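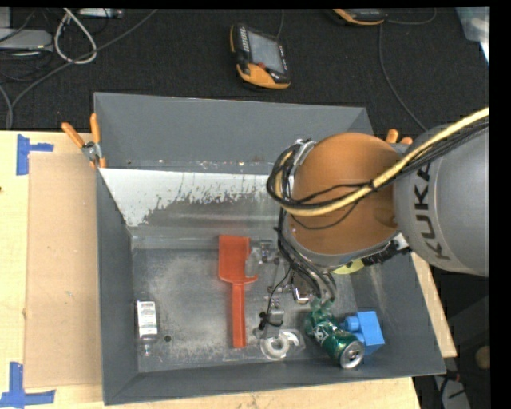
**Best way to sort a big tub of odds and ends?**

Posted by curnport_jen, 2021-01-13

Hello all, hoping for a bit of advice from the tidy people on here! Since December I've been throwing anything without a proper home into one large tub (toy spade, drinks cans, bits of packaging, a roll of something still in its wrapper, you know the sort of thing) and I've got to the point where I can't find anything without tipping the lot out. I did buy a set of Priron drawer trays but they're too shallow for half of it. Do you sort by what a thing is for, or by what it's made of? And what on earth do you do with toys that belong to no particular set?

---

**brudach_lane**

I went through this when we moved house, and I do sympathise. I'd start with rubbish and recycling, as it's quick and makes you feel you're getting somewhere. Cans go straight out, crushed or not, though do give them a shake over the sink first (I once found the dregs of one in a box of birthday candles). Loose bits of clear plastic next. Anything sealed in a packet I leave sealed, and I write on the packet what it is with a marker pen, because a white roll in a clear bag could be three different things by the summer.

After that I go by where I'd use it. Spades and buckets live by the back door with the wellies, brushes under the sink. Sorting by material sounds clever but you end up with a plastic box holding nearly everything you own!

I'd keep the tub, by the way. A big one with sloping sides is lovely for sorting on a table, and small things don't roll off on to the carpet.

---

**odd_sock_94**

Tip it out, bin what you can, put the rest back. Took me 20 minutes.

---

**Lombardi Terrace**

Mostly agree with the first reply, but don't tip it all out if you've got little ones or a dog about. Lift things out one at a time, big pieces first, and leave the small stuff at the bottom till last. For the odd toys we have one cloth bag on a hook, and when it's full something has to go to the charity shop. The trays might do for string and tape, so I wouldn't send them back just yet.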